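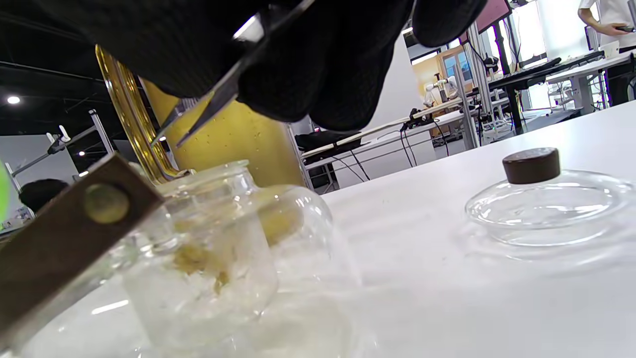
How Old Is the Stuff in Your Spice Cupboard?
Final report, Food and Home Studies project
2020-11-09

My grandmother has a tin of dried mint that is older than me. I found out in April when I was looking for something to put on potatoes, and the price sticker on the bottom was from a store in Flakcombe that closed before my parents got married. She still uses it! She says it tastes fine. I thought it tasted like the inside of a drawer, and we had a pretty long talk about it, and by the end of dinner I had my project topic.

What I wanted to know was simple. How long do people keep dried herbs and spices, do they know how old they are, and can they taste any difference? I figured most families would be a bit like mine, with a front row that gets used every week and a back row that gets moved from house to house.

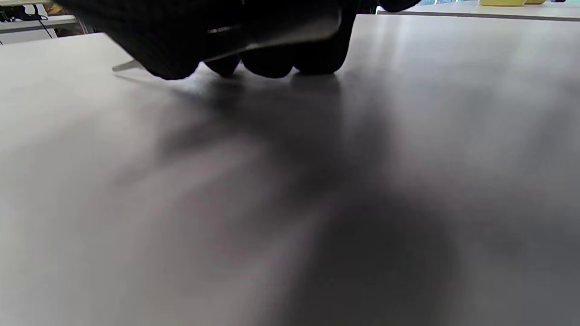
Anil Sastry

So, the survey. I made a one-page form and handed it out to families in Ellivley, mostly people from my street and my cousin's school (thank you to everyone who filled it in, even the people who wrote "no idea" all the way down). I asked them to pull out every dried herb and spice they had, write down what it was, and copy the date off the package if there was one. I got 21 forms back with 184 jars, tins and packets on them, so nearly nine per home. I thought it would be less.

The dates were the messy part. A lot of packages have a best-by date, some have a packing date, and plenty have nothing because the stuff got poured into a different jar years ago. I should have made separate boxes on the form for the two kinds of date. I didn't think of it, and I had to go back and ask people, which took up most of a week. If anybody does this project again, please fix the form first.

What people kept longest was whatever they bought for one recipe. Cloves, star anise, cream of tartar (which isn't a spice, but it lives with them so people wrote it down). Cinnamon and black pepper were nearly always fairly new. Dried flowers like chamomile were somewhere in the middle - people buy a big bag when they have a cold, feel better, and forget they own it until the next cold.

Then there was the taste test. I bought fresh oregano, the dried kind I mean, at the Bullar market and borrowed an old jar from a neighbor. I stirred each one into plain warm tomato sauce, same amount, same pot size, and gave both to my tasters in paper cups with a number on the bottom. There were seven tasters, all family or friends, so I know it isn't real science. Five of them picked the new one as stronger. One picked the old one, and my uncle said both needed salt.

I also tried rubbing a pinch between my fingers and smelling it, which is what my aunt does in place of reading the date. That worked better than I expected for oregano and thyme and was pretty much useless for paprika. With paprika the color told me more. The old one had gone sort of brown.

I read my results out to the class and left a copy in the hallway with a blank sheet next to it for comments, and most of the comments were about people's own cupboards, which made me really happy.

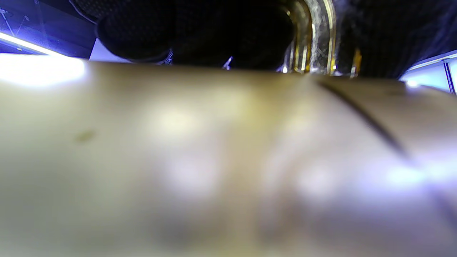
Chaimongkol wrote: I think you're too hard on the old jars. We keep whole spices for years and toast them in a dry pan before grinding, and they come out great. It's the ground ones that go flat. Did you split whole from ground on your form? If you didn't, your averages are mixing up two different things.

I didn't, and that's a fair point. I went back through the forms and could only tell for some of them, since people wrote "coriander" and left it there. The ones I could sort were mostly ground. So I can't say anything about whole spices from my numbers, and I've taken out the sentence in my first draft where I did.

If I had more time (and a bigger budget than my allowance) I'd do it again with maybe 1,000 jars, and I'd ask where people keep them. Four families told me theirs were right above the stove, where it gets hot and steamy, and I'd love to know if that matters more than age does.

My grandmother read this report and asked for the mint tin back. I bought her a new packet and she has put it in the back row.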